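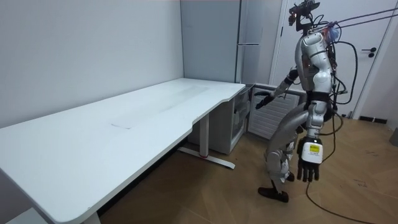

Keeping a Long White Desk Clear (and What May Stay on It)

A long white desk in a small room is a standing invitation. Put down one mug and by Tuesday it has company: a stapler, three pens that don't work, a parcel for next door and a banana. I have kept a desk of this sort for years, in a room with a pale wood floor and not much else going for it, and these are the habits that have survived.

Clear it right down first

Take everything off. Moving things to the other end doesn't count, however good it feels. Put the lot on the floor on an old sheet, wipe the desk from the wall towards you, and bring back only what you used this week. My first go at this produced a sheet full of rubbish and a library card I had already paid to replace.

The rest goes in a cupboard, or out of the house. If you're unsure about something, put it in a shoebox with the month written on the lid. I still have one marked December and have not once missed whatever is in it.

Give bottles the back edge

Bottles are the worst thing to have on a desk and the thing most people insist on having. If they must live there, they go at the far end, near the wall, where a sleeve won't catch them. Leave a gap between them so you can get a whole hand round one without knocking its neighbour. Caps on, done up properly, every time. The half-turned cap has ruined more paperwork in this house than the cat.

Different coloured caps are a great help when two bottles hold much the same sort of brown. You learn the colour long before you learn to read the label, and you can pick the right one from the doorway.
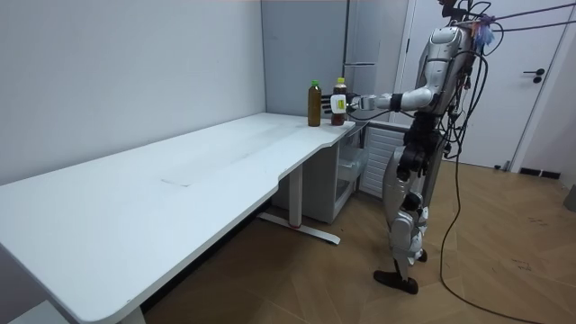 Yellow cap in hand, green cap on the desk, and nothing else up there.

Pick it up by the middle

Lift a plastic bottle round its middle and keep it upright until you have got it where you want it. Carrying by the cap is how you find out who did the cap up last. If a full one feels floppy, use your other hand underneath and don't squeeze, or you'll be wiping the wall as well.

White tops and brown drips

Wipe a drip when it lands. A damp cloth will do it, then a dry one. Left overnight, the same drip wants warm water, a spot of washing-up liquid and a lie-down afterwards. Tanko Ekwueme, who had this desk before me, swore by leaving a warm wet cloth on the mark for 5 minutes and going off to make tea. I've tried it and it works on most things, biro excepted.

Go easy on scouring pads. They do lift the stain, and they leave a dull patch the size of your enthusiasm, which then collects dirt faster than the rest.

Run a nearly dry cloth along any seam in the top. Water sits in there if you slosh. Crumbs do too, and an old soft toothbrush gets them out. Curved fronts and rounded corners need a wipe underneath the lip as well, where hands go and cloths don't.

Cables

Anything trailing over a wooden floor should be lifted before you sweep, not swept round. Loop the slack loosely and keep it away from where people walk. I used to tape mine down, and the tape took the shine off the boards with it when it came up. The old marks are still there.

Legs and floor

White metal legs show every scuff from a shoe. A damp sponge shifts most of them. While you're down there, check the feet for grit, as that is what scratches the floor when someone gives the desk a helpful shove. Lift it to move it, with a person at each end, and agree on the direction before you start.

Last thing in the evening

Walk past and look. If there is anything on the top that wasn't there this morning, take it with you. Mugs go to the kitchen, post goes on the stairs, and the banana should be eaten.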